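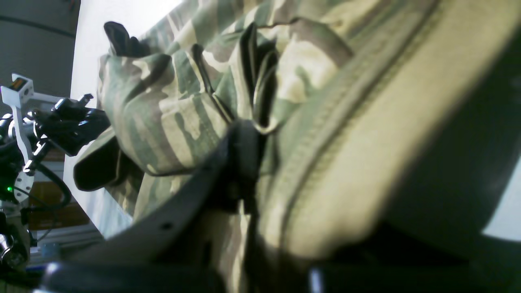

Camo fabric with an olive-khaki padded edge

Purkik 421 Portable EV Charger

I've had the Purkik plugged in at home since February and I like it enough that I now stock it! It runs off a regular outlet or a 240-volt one (adapters for both are included), and the cable reaches all the way around my car with some left over. The screen is easy to read at night, too.

Cable: 17 ft
Price: $182
Wall bracket by Bikis: add $41

It's slower than a hardwired unit, so if you drive a lot every day, look at the Flerker instead. Email me if you're not sure which plug you have.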